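Nisent: short browser fiction, plain text release

Data card, revised 2022-06-19

Summary

Nisent is a set of 200 short comic stories in English in which a piece of software is a speaking character. Most are about web browsers, toolbars, pop-up helpers and antivirus programs. The stories were first posted in the fiction section of the Barnerden board and are reused with the consent of their writers. They are split into 269 chapter files. A story with one chapter has one file.

The set is meant for work on dialogue attribution: given a line of speech, which character says it. Software characters make this harder than usual, as they often speak through error messages, window titles and status bars, and the writers do not agree on how to punctuate any of these.

Files

stories/ holds the chapter files, UTF-8, Unix line endings, one paragraph per line.
speakers/ holds one tab-separated file per chapter, with the columns line, start, end, speaker, mode.
meta.tsv holds story number, chapter number, title, year of posting and word count.
figures/ holds the pictures used in this card.

File names take the form nis_STORY_CHAPTER.txt, with the story number padded to three digits. Chapter numbers begin at 1. A prologue counts as chapter 1 even where its writer numbered it 0 — the original number is kept in the first line of the text.

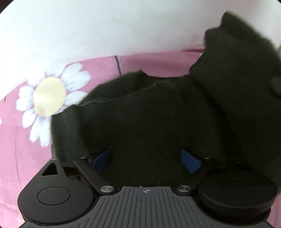 Fig. 1. Black knit fabric held in the gripper's jaws.

Selection

A chapter was kept if it had at least 80 words of direct speech and at least two speakers. Stories told wholly as chat logs were left out, as the speaker is already given at the start of each line. Fan fiction using characters from published works was also left out. No story was dropped for poor spelling. Spelling, capitals and repeated letters are as posted, so "noooo" and "nooooo" are separate tokens under most tokenisers.

Stories with adult content were removed by hand. Mild swearing remains.

Text cleaning

Board signatures, edit notices and reader votes were stripped. Smileys were left in place when typed as characters and replaced with [SMILEY] when they were board images. Italic and bold marks were dropped in version 1, which lost some unspoken thoughts. Version 2 keeps them as underscores. 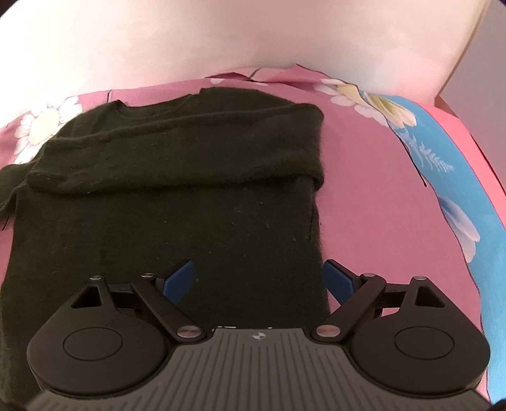 Quoted replies inside a chapter needed a rule of their own. On the board, a long quote is collapsed under its first line, and the exported page may hold both the collapsed and the full copy. A half-collapsed quote is much like the dark green sweater in figure 2, with its top and neckline folded down into a thick band and one sleeve still lying out to the side: the overlap has to be opened before the length means anything. The script unfold.py keeps the full copy and deletes the other. Where only the collapsed copy was exported, the chapter is marked partial in meta.tsv.

Speaker labels

Speakers are labelled with the name used most often in the story. Unnamed narrators are NARR. The mode column takes one of four values: voice, screen, thought, unclear. Use screen for any line shown in a window or on a page, even if another character reads it out later.

Lines spoken by two characters together carry both names, joined with a plus sign. The scoring script in the Nazarenko tools accepts either name for such lines; other scorers may not.
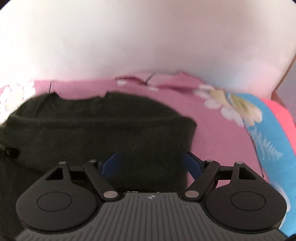

Scene breaks are written in many ways: rows of asterisks, tildes, blank lines, small drawings made of symbols. All are reduced to a single line reading [BREAK]. Ornaments that do not mark a break become [ORN], and this covers round emblems of the sort on the body of the gripper in figure 3, a four-pointed star inside a circle, which some writers put beside a title as a stand-in for a browser icon. An ornament in the middle of a sentence is left alone, as it may be standing in for a word.

Known problems

Chapter order is wrong in story 117. Fix pending.
Character offsets count code points, which breaks tools that count bytes.
Two-way name changes (a browser that is renamed after an update) are merged under one label, and some users may want them apart.
Titles longer than 200 characters are cut in meta.tsv. The full title is in the chapter file.

Download and use

The archive is on the Nemerska mirror. Run check.sh after unpacking; it prints nothing if all the files are sound. Research use is free. Reposting whole stories is not allowed — short extracts in papers are fine with the story number given. Writers may withdraw a story, and withdrawn numbers are not reused.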